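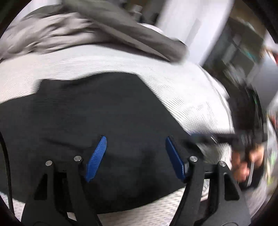

Home | Posts | Sewing | Lists | About

Wednesday, August 2, 2023

Folding on the bed, again

3 min read

Quick one today because the dryer has 16 minutes left and I want this up before it buzzes.

So. Folding. I gave up on the kitchen table back in February. Too narrow, sleeves hanging off both sides, and somebody always wants to eat there. The bed is better. Strip it down to the mattress on sheet day, sheets go in the wash, and there's my folding table. Big, flat, pale. Dark stuff shows up great on it, you can see every crease and where the hem really is.

The order I go in (it changes, don't hold me to it):

Dark tops first. They pick up every bit of lint in the house so I want them done and in the drawer before the towels come anywhere near. Then the brown and gray things. Then kid stuff, then socks, if I get to socks. I don't always get to socks.

For a dark top I just throw it down and spread it. Body flat, sleeves out wherever they want to go. Smooth from the middle out with the side of your hand. I used to fold straight off the pile, holding it under my chin, and everything came out of the drawer looking slept in. Spreading it first takes a few seconds more and I've pretty much stopped ironing anything that isn't a shirt for work.

Pockets and flaps are teh annoying part. If one is folded over when you start you get a lump right in the middle of the stack, and the whole pile leans. Flip it down, press it, then do the sleeves.
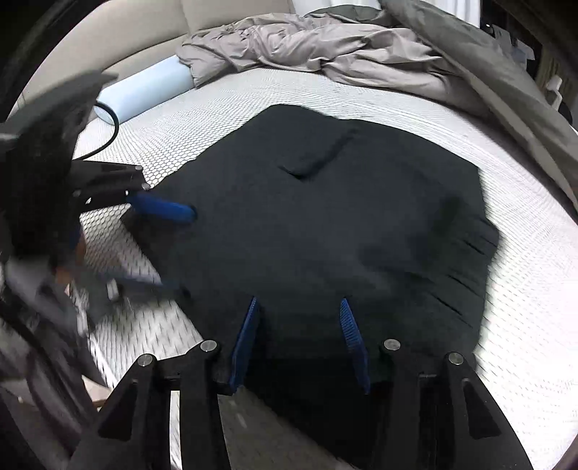
Drawers vs. shelf

Went back and forth on this for months. Had a Hornitz dresser with deep drawers, stacked everything, wore the top 2 things forever. Now the sweatshirts stand up on edge in a Fela bin on the closet shelf and I can see all of them. Not pretty. Works.

The bin was on sale, I would not have paid full price for it. A shoe box does the same job for tshirts.

Things I still haven't figured out

Hoods. Where does the hood go. I've tried tucking it in, folding it down the back, rolling the whole thing up inside it. Rolling is ok for a suitcase, bad for a bin.

Also anything thin and drapey. It slides off the stack the second I turn around, so it gets a hanger, and I'm running out of hangers. Ordered the thin ones from Sirko, pack of 100, which is way to many but the smaller pack cost nearly the same.

Ok there's the buzzer. Towels. Next post is the hall closet, I keep promising it, I know.

Contact | © 2023 | Back to top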